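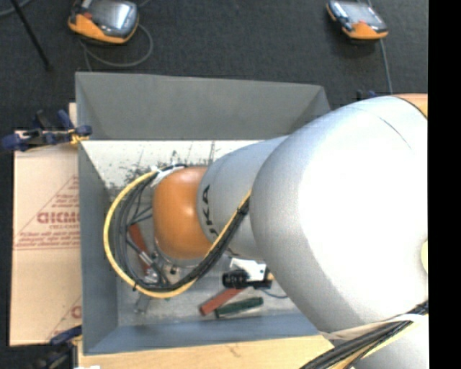 Silver and orange arm reaching into a grey bin.

Dukerley Water Users Group
Minutes of general meeting, October
Tulora Hall, supper room end
Meeting opened 7.10 pm

Chair: Kiran Rawat
Present: As per attendance sheet. All four lateral channels represented. The Grinik end had one irrigator present, who held a written proxy for the two properties below the siphon.
Apologies: Received from both dairy properties on Lateral 2 (calving) and from the shire engineer.

1. Minutes of previous meeting

Taken as read. One correction: the August minutes recorded the Rafferty Road culvert as blocked on the upstream side. The blockage was downstream. Corrected copy to be filed. Minutes accepted with that change.

2. Matters arising

2.1 Rafferty Road culvert. Cleared by the shire in September. Mostly willow root and a length of old poly pipe. The headwall on the northern side has a crack running down from the lip and the chair has asked the shire to look at it. No reply yet. It was pointed out that the crack was there before the clearing and the shire should not be told otherwise.

2.2 Signs at the offtake. The two "No Swimming" signs have been put up. One is already facing the wrong way. Lateral 1 to turn it round and tighten the clamp.

2.3 Meter 3. Still reading low. See item 4.

2.4 Gate keys. Five keys handed back, two not accounted for. Agreed to stop chasing them and change the padlock before the first order. Anyone with a valid reason to be on the main channel gate can sign for a new one.

3. Channel condition before the season

The bank walk was done over two mornings from the offtake down to the Grinik siphon. Points noted on the walk:

Main channel, offtake to first check. Good condition. Some slumping on the inside bend where stock have been getting down to drink. The fence there is the landholder's and he has said he will put a hot wire along it.

Lateral 1. Clean. Grass on the banks needs slashing before it falls in.

Lateral 2. Arrowhead is back in the slow section behind the old packing shed. It is not as thick as last year but it is further along. Discussion on whether to spray now or dig it out. Those who remembered the last spraying said the dead plants all came down together and choked the check. Agreed to dig, using the long-reach excavator, and to cart the spoil well clear of the bank. Last time it was left on the berm and half of it grew.

Lateral 3. Seepage on the western bank at the pepper tree. The paddock beyond is soft underfoot and there has been no rain to explain it. Yabby holes are the likely cause. The bank will need to be opened and packed with clay. Clay is available from the Rafferty pit at no charge if we do our own loading.

Grinik end. The siphon is holding. The trash rack is bent and lets sticks through at the bottom corner. The Grinik irrigator asked that it be noted this has been raised at every meeting since last spring. Noted.

Moved that the Lateral 3 bank be repaired first, the arrowhead second and the trash rack third, all before the channel is filled. The Grinik irrigator moved an amendment to put the trash rack second, as it can be unbolted and straightened in a workshop while the digger is busy elsewhere. Amendment accepted. Motion carried as amended.

4. Meter 3

The meter has been reading low since the middle of last season. The chair said he had compared it with the flow at the check above over several days and the difference was there each time, though not by the same amount. The supplier thinks there may be weed on the sensor. It was cleaned in July and the reading did not change.

The user on Meter 3 said he would rather pay for what he gets and was happy for an estimate to be used until it was sorted out. He did not want to be estimated off the year before, when he had lucerne in. This was thought fair. Agreed that his use be worked out from pump hours until the meter is repaired or replaced, and that he and the chair both sign the log sheet each fortnight.

Question from the floor about who pays for a new meter. Under the old agreement the group owns everything up to and including the meter, and the landholder owns everything after it. The copy of the agreement held in the hall cupboard is missing its second page. Lateral 1 believes there is a full copy with the solicitor in Tulora. Chair to ask for it.

5. Roster and ordering

5.1 The ordering line will stay as it is, with orders in by 11 am for water the following day. There was a request to move it later for people who work off farm. The channel attendant said he could not change gates in daylight if orders came in any later than they do now. Left at 11 am.

5.2 Rotation. Last season ran Lateral 1 through to Grinik in order, which meant the Grinik end was always last and twice got short water in January. Three options were put up:

Keep the order and give Grinik an extra half day.
Reverse the order every second rotation.
Run Laterals 1 and 3 together, then 2 and Grinik together.

The third option was popular until the attendant said that the main channel will not carry 1 and 3 together unless it is right up to the mark, and he would not want it there with the bank at the pepper tree only just repaired. Second option discussed at length. The main objection came from Lateral 1, who would go from last to first with no break between and would have water on wet ground. The reply was that they could pass on that turn if they did not need it, and go without any penalty.

Moved that the order be reversed every second rotation for this season only, with the right to pass, and that it be looked at again in March. Carried. Lateral 1 asked to have one vote against recorded.

5.3 Passing on a turn. A person who passes needs to tell the attendant before the order time. Last season there were cases of water arriving at a closed gate and going over the bank onto the road.

6. Money

Balance is sound but will not cover bank works and a new meter in the same season without a levy. Accounts were passed around on paper and there were no questions on them except for the phone line, which was queried as it is hardly used. It is used by two members who do not text. To be kept.

Moved that a levy of $50 per outlet be charged for bank works, due before first water. Carried.

Moved that up to $1,000 be set aside for Meter 3 and not spent until the full agreement has been read. Carried.

Excavator hire to come out of the maintenance account. The owner has offered the same hourly rate as last year provided he does not have to float it twice, so both digging jobs need to be done in the one visit.

7. Correspondence

In: Letter from the shire on roadside burning. Anyone burning off channel banks next to a road reserve needs to ring first, even outside the fire season. Copy on the noticeboard.

In: Letter from the Tulora school asking if the upper class could visit the offtake as part of their work on rivers. Agreed in principle. They are to stay on the road side of the handrail and the gates are not to be moved while they are there. The attendant has offered to talk to them.

In: Email from a resident on Rafferty Road about mosquitoes. The water she describes is in the table drain, which is the shire's. Chair to write back politely and give her the right number to ring.

Out: Reminder to all users about backflow valves on fertiliser injection.

8. General business

8.1 Ducks. A request was made that people stop feeding them at the second check. They foul the grille and the bread brings rats.

8.2 Crossing on Lateral 2. The timber crossing is not safe for anything heavier than a quad bike. A header front was towed over it in December. The planks have since been turned but the bearers are the problem. Lateral 2 to get a price on a concrete pipe crossing and bring it to the next meeting. In the meantime it will be chained off at the eastern end, with the chain low enough to see from a ute.

8.3 Carp. Several users have had carp through their pump screens. Discussion on finer mesh. Finer mesh blocks faster. One member has had good results with a sloping screen that sheds weed on its own and is happy for people to come and look at it, but please ring first as the dog is loose.

8.4 Neighbours who are not members. It was asked whether a property that has been subdivided can split its outlet between the two new blocks. The chair's view was that the outlet goes with the land it sits on and the other block would need to apply. Not settled. To be checked when the full agreement turns up.

8.5 The urn in the supper room trips the power if the heater is on. Use one or the other.

9. Actions

Kiran Rawat – get full agreement from solicitor; follow up headwall crack with shire; reply to Rafferty Road resident; sign Meter 3 log with user each fortnight.
Lateral 1 – turn and tighten sign; slash banks.
Lateral 2 – price on pipe crossing; chain off timber crossing; meet the digger on site.
Lateral 3 – arrange clay from the pit and a loader.
Grinik – unbolt trash rack and take to workshop.
Attendant – change padlock; draw up new rotation sheet and put a copy in every letterbox.

10. Next meeting

Same place, after the first full rotation. Date to be sent out with the rotation sheet – if you have changed your phone number, tell the attendant.

Meeting closed 9.25 pm. Tea and slice followed.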